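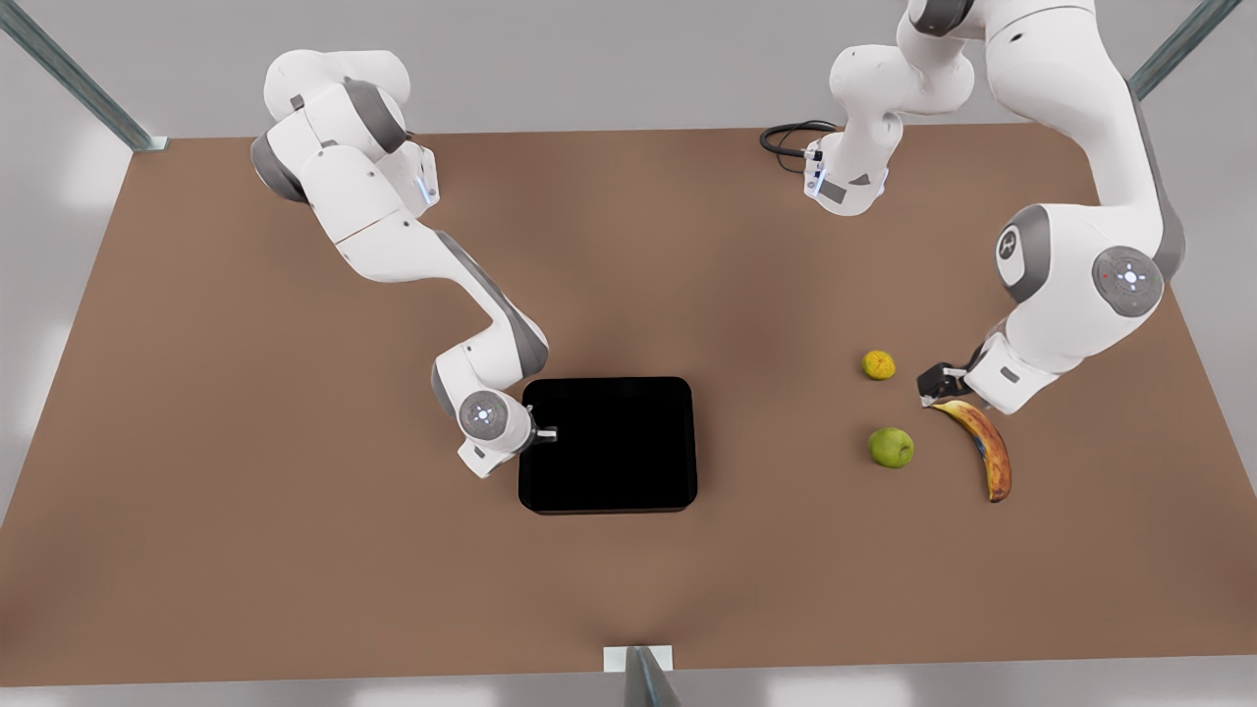 Computer rendering: two white robot arms at the far edge of a brown tabletop.

Staff Horoscope Writer (part-time, remote with occasional visits to Norkitz)

Dumuseo is looking for a horoscope writer. We publish daily and weekly columns for small newspapers, a monthly letter called Merach, and the Mengal Almanac, a fat paperback that comes out every September and is mostly bought by people who say it's for their mother.

The last person in this job wrote all twelve signs for nine years and has left to raise goats. She gave us plenty of notice. We used it badly, so we would like to hire someone soon.

What the job is

You would write the daily column, six days' worth at a time, delivered by noon on the day before the batch goes out. Each sign gets 40 words. The papers print it in a narrow box beside the crossword, and if Sagittarius runs long the layout people cut it from the bottom, usually in the middle of a warning.

You would also write the love and money section of Merach once a month. It runs 2000 words across all twelve signs, and you may divide them as you please within reason. We had a writer who gave Scorpio half the space every month. He was a Scorpio. The letters were not kind, and most of them came from Virgos, with page references.

In late spring and early summer everybody works on Mengal. Your share would be the Moon tables (checking them, we have software for the calculating) and the short essays that open each month. If you have never proofread a table of lunar phases at the end of a long afternoon, you will find out things about yourself.

What the job isn't

You won't be giving private readings. Two people here do that and they have their own clients. You will, all the same, get mail from readers asking whether to marry a particular man. There is a standard reply and we'd ask you to use it, even when he sounds awful.

You won't be asked to predict elections, earthquakes, lottery numbers, or the end of anything. We also don't print medical advice. "Take care of your throat this week" is allowed for Taurus, and that is as far as it goes.

Who we want

Somebody who knows the subject. You should be able to look at an ephemeris and say what is going on without reaching for a website, and you should know what a square is, why people dread Mercury retrograde, and why they might calm down a little. Western tropical, please. We have nothing against sidereal and one of our readers practices it on her own time, but changing everybody's sign on the subscribers is not a conversation we want to have again.

Somebody who can write plainly. Most of the samples we get are drowning in energies, portals and journeys. Our readers are on the bus. "A bill you forgot about turns up" is a good sentence. "The cosmos invites you to realign with your abundance" has been sent to us by so many applicants that we now read it aloud as a sort of greeting.

Somebody who can be gloomy in moderation. If Saturn is sitting on Capricorn for the whole month, we'd like you to say so, then let them have a nice evening somewhere around the 20th. A column that is all sunshine gets ignored and a column that is all doom gets canceled by an editor whose birthday is in January.

You don't need a certificate from anywhere. If you have one, mention it, we like seeing the borders. You don't need to be a full believer either. Opinion in the office runs from total conviction to a thoughtful shrug, and we get along. What we can't use is somebody who finds the readers funny. They write to us when their dogs die.

Hours, pay and so on

The job is 20 hours a week, and you can arrange them however you like as long as the copy shows up. Several people here work at night, for reasons you can probably guess. Pay is by the hour, the rate goes out with the first email to anyone we want to talk to, and it is better than the rate for poetry. After eight weeks we sit down together and decide whether to keep going. You get paid vacation, which you have to write your way out of ahead of time, like everybody else.

We ask you to come to Norkitz four times a year. Train fare is paid and lunch is provided. Lunch is soup. It has been soup under every management.

The daily column carries no byline. It is signed "Dumuseo," as it always has been, and you'd be surprised how many readers picture an old man with a beard. Your name does go in Merach and in the almanac. You may keep your own practice or blog on the side, but please don't reuse our column there. We check now and then, mainly when it's slow.

How to apply

Send us three things.

A daily column for all twelve signs, 40 words each, for any date in the coming month. Tell us which date you picked and what in the sky you were going by. One line on that is enough.

A reply to this letter, which is real apart from a few details: "Dear Dumuseo, you said Pisces would get good news from far away and all I got was a postcard from my brother. Please explain." Keep it under a page. Be nice about the brother.

A few sentences on who you are and what you've been doing. A resume is fine but don't dress it up for us.

Please leave out your birth chart. We know it's tempting. We don't hire by sign, it wouldn't be fair and it may not be legal, and the last time we let people attach charts the whole office lost a day to one applicant's twelfth house. If you're offered the job you can bring it to lunch.

Applications go to Irfan Hashmi, who edits the columns and reads every sample himself, some of them twice. Mail them to Dumuseo, Box 721, Norkitz, or use the form on our contact page and choose "Writing" from the menu. Don't choose "Readings," or you'll be put in line for a reading and billed for it.

We will answer everybody, in about three weeks. The people we'd like to talk to will get a phone call in the evening, after 6 p.m. If there's an eclipse on, a bit later.

No agencies, please, and no samples written by your psychic.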